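# jerkura-openday

Recordings, notes and small scripts from the December open day at the Jerkura hall, where we let visitors pick up a hand-held gripper and show it how to do things.
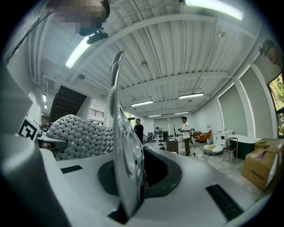

*On the hall floor, seen from the gripper. The silver finger is in front, the bumpy pad to its left.*

## What this is

We opened the doors for an afternoon and put three tasks out on the floor. Anyone who wanted to could take a gripper, get two minutes of help, and have a go. I had expected people to watch politely and drift toward the coffee. They lined up instead, and several came back for a second turn with their kids!

The repo holds what came out of that afternoon: 70 demonstrations by 16 visitors, plus the task sheets we used and the script that sorts the takes. It's small, and it's messy in ways that lab recordings usually aren't, and I love it for that. People who have never held one of these do wonderfully odd things - they approach from the wrong side, change their mind halfway, put the cup down and wave at a friend.

## Tasks

| Folder | Task | Run by |
|---|---|---|
| `cups/` | Move a paper cup from one tray to the other | Frøydis Kvam |
| `cloth/` | Fold a dish towel in half, then in half again | Driss Bouzid |
| `sorting/` | Put mixed blocks into the matching bins | Crisanto Evangelista |

Cups was the crowd favorite. Cloth was the hardest by a long way, and Driss ended up rewriting his task sheet during the break at 3. Both versions are in `docs/`, the one with the coffee ring is the old one.

## Layout

```
jerkura-openday/
 cups/
 cloth/
 sorting/
 docs/
 task_sheets/
 floor_plan.pdf
 tools/
 sort_takes.py
 takes.csv
```

`takes.csv` has one row per take: task, visitor number, whether the visitor finished, and a free-text note from whoever was running the table. Read the notes. Frøydis writes great ones.

## Getting started

```
pip install -r requirements.txt
python tools/sort_takes.py --task cups --finished yes
```

Leave out `--finished` and you get everything, including the takes where somebody gave up. Output goes to `sorted/` unless you pass `--out`.

## Things to know before you use it

- 6 of the cloth takes were done with two people holding on to the same gripper. They are marked `shared` in the notes column.
- Visitors' hands differ a lot in size and so do their grips. We didn't correct anyone unless they asked.
- The sorting bins got moved after the break. `floor_plan.pdf` shows the later position only.
- Room sound was not kept. Faces are blurred before anything goes into the repo. If you spot one we missed, please write to us and we'll pull the file.
- There is no train/test split. If you make one, split by visitor, or the same person's habits end up on both sides.

## Still to do

- [ ] Merge Crisanto's block labels (he used his own color names)
- [ ] Add start and end marks for the cloth takes
- [x] Fix the visitor numbers that got swapped in `sorting/`
- [ ] Translate the first task sheet

## Thanks

Siobhán Brophy planned the day and got the hall. Raimo Eskola taught nearly every visitor how to hold the gripper and still had a voice at the end of it. Griretti lent us the trays and bins, and Prarkeo printed the task sheets twice without complaint.

We'd like to run another one in spring, with a pouring task if we can find a floor we're allowed to get wet. Ideas for tasks are very welcome - open an issue with the tag `next-time`.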